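Most arguments about manipulation software start at the policy. I would start one layer lower, at the state that the planner is allowed to believe. On Monday Yoshinori Nakajima and I disagreed about this over a two-arm cup task, and I still hold my side.
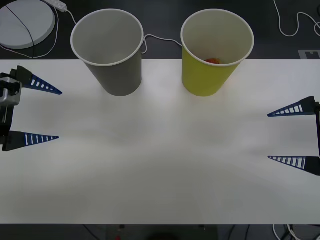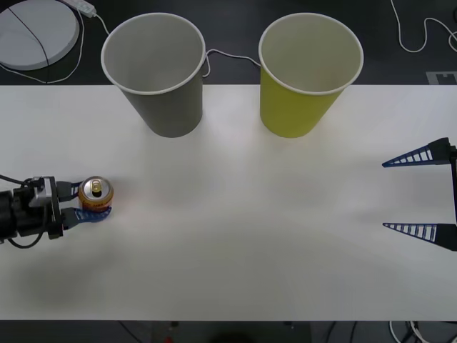
Our planner, Tilivov, keeps a symbolic table of objects and relations and refreshes it from an overhead detector. The detector assigns a class and a pose, then hands off. It has no field for containment. A yellow cup with a small orange-red object at the bottom, only partly visible past the rim, enters the table as one cup, and every grasp plan derived from that entry is scored as if the cup were empty. A can between closed fingers has the opposite problem: the relation is known from the gripper, but the detector goes on publishing the can as a free object, and two modules now disagree about it.

Nakajima's position is that a larger model absorbs this. Train on 3000 episodes and the relations come out implicitly. Perhaps they do. I can't put a breakpoint on an implicit relation. In Stedance, our log viewer, 123 failed runs were tagged "grasp error," and I reread them by hand. Many had a sound grasp and a stale world state.

My proposal is small. Add "inside" and "held by" as typed relations, each with a source and a timestamp, and let a relation expire after 3 seconds without support. The planner should refuse to act on an expired one and request a new look. That costs cycle time, and I would pay it.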